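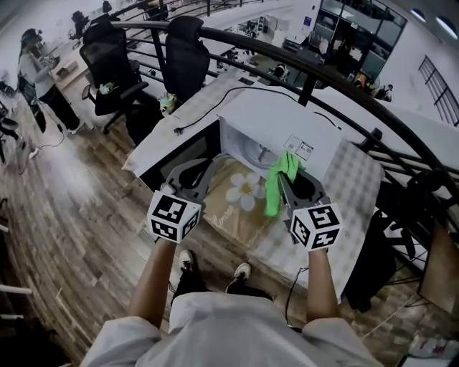 *The microwave corner, with the green cloth out and the door open.*

So I finally made it to the open day at Palura, the household skills center out past McKinnon, and I'm so glad I went! I'd been meaning to go ever since my neighbor Colleen Bergeron took their kitchen course and came home wanting to reorganize my cupboards. It was a Saturday in November, gray and windy, and I got there a little after 10 with a coffee in one hand and no plan at all.

I figured there would be a lot of standing around listening to people talk. There was some of that (the welcome speech ran long, sorry Garnet), but mostly you just wander from room to room and watch household jobs being done. Laundry folding, dish drying, bed making, a whole room for packing suitcases. I skipped the beds. I have opinions about fitted sheets and I didn't want to get into it.

My favorite stop was the microwave. I know, I know. But it's set up so nicely! It's a plain white one on a table with a white and beige checkered cloth, the kind my aunt had on her porch table, and right in front there's a brown mat with a big white daisy on it. I want that mat. I asked Kirsten Friesen, who was looking after the room, where it came from and she thought the Zummont street market, but she wasn't sure and I haven't found one since.

Anyway, the job was wiping down a microwave, and the cloth for it was bright green, so you couldn't lose it if you tried. Kirsten's advice, as best I can remember it:

- Unplug it first. The plug should be lying where you can see it.
- Open the door all the way before you start, so you aren't bumping it with your elbow.
- Take the glass turntable out and wash it in the sink like a plate.
- Do the ceiling of the inside before the floor. I have never once done the ceiling.
- Finish with the door, both sides, and the edge all the way around.

She also said to heat a bowl of water with a slice of lemon for a couple of minutes before unplugging, and then leave the door shut for 15 more. I tried that at home on Sunday and the old soup spots came right off. My kitchen smelled great too.

Lunch was in the hall downstairs, lentil soup and rolls, and I sat with Rosine Millet, who had come over on the early bus from Zirnton. We spent most of it comparing dishwashers. Hers is older than her daughter!

If you're going next time, bring a jacket, the back rooms are chilly. Parking is free behind the building but it fills up fast, and the 46 bus stops right across the street. I missed the suitcase packing because I went back for a second look at the daisy mat, so that's first on my list for the spring one.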